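Running a Floor Tidy-Up Demo for Visitors

We host an open day at the Permont lab every January, and the floor tidy-up is the demo most people ask for. These steps cover a two-arm robot picking up litter and dropping it in a bin.
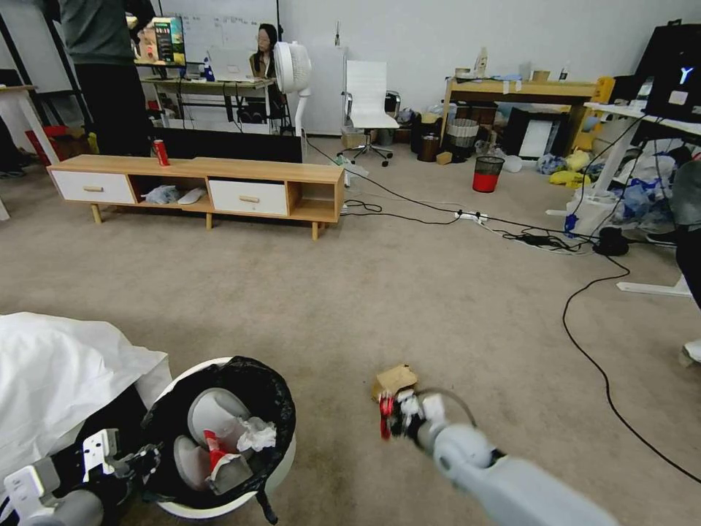
Birsen Soylu wrote in after the last one that her group would have liked to know beforehand how long a single pickup takes, and that the children at the back lost interest during the reset. Both points are fair, and steps 1 and 5 were changed to deal with them.

1. Tell visitors the running order at the door. One round is 7 minutes including the reset. Groups of 4 work best. With more than that, the people behind can't see the grippers.

2. Set out the litter. Use light things with some shape to them: small cardboard boxes, crumpled wrappers, wads of tissue. Keep them on the carpet within reach of both arms. Leave glass and anything sharp out of it.

3. Line the bin and fold the bag well down over the rim. A loose bag edge catches on the fingers. We use a round bin because it doesn't matter which way it gets turned.

4. Check the cables. Open and close each gripper twice and watch that nothing pulls tight. Then look at the floor – power strips and leads should be out of the walking path before you let anyone in.

5. Start the round and talk while it runs. Say which object the arm is going for before it moves. During the reset, let one visitor choose the next object and put it down. The arms must be stopped and the operator must say "clear" first.

6. If a grasp misses, let the robot try again once. After a second miss, stop, move the object by hand and carry on.

7. Empty the bin between groups. Past half full, light items roll back out.

Battery note: the Loken base gives us 60 minutes with both arms working. Swap the pack at 41 minutes if another group is waiting. Spare packs are on the Tekin charger by the door, and the sign-out sheet is next to it.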